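Mounting old PC parts on a board for practice

Forum > Hardware > Builds and Benches
11 replies

ssoderlund
27th September
I'm putting together a practice board for people who have never handled computer parts. Drive, CPU socket, slots, memory, all fixed to one flat panel so you can take things out and put them back without a case in the way. Two questions. Do I mount the hard drive with its own brackets or screw it straight down? And flat or tilted?
Signe Söderlund

korvel
Brackets. If you screw the drive straight down, people only learn to use a screwdriver. Plastic ones are fine, and you can replace them when the clips wear out.

benchrat_112
Disagree. Plastic brackets loosen up with daily use. I had a drive drop out of a Clivside tray after one term. Screw it down and let them practice on the cable.

korvel
That was a tray, though. A bracket fixed to a panel doesn't get carried around.

mattie_o
Tilt it. I had mine flat on a table for years and everybody leaned over it and blocked their own light. Any cheap easel stand will do it.

benchrat_112
Tilting is fine until you drop a screw. Put a lip along the bottom edge.

ssoderlund
Brackets and a tilt are what I was leaning toward. What about the processor? I don't want to kill a good one.

dunmore494
Use a dead one. Check the socket type first, because some have pins in the socket and those bend if you look at them wrong. Our board at the Brascombe evening class has been through a lot of hands since May. We used blue brackets for the drive and a pale gray panel, and I'd pick a light color again.

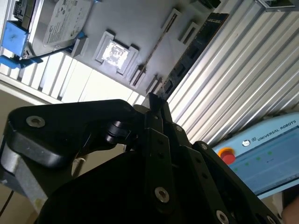
The memory is the part I would think about most. Beginners push on one end and then wonder why the other end is sticking up. Leave enough space to get a thumb on both ends, and keep the drive well away from it.

korvel
Agree on the memory spacing. Did you label the slots?

dunmore494
No. I'd rather they learn the shapes.

benchrat_112
I would label them. It saves answering the same thing all night.

ssoderlund
Thanks, all. Going with brackets, a tilt and a lip at the bottom. Still undecided on labels. I'll order the panel this week.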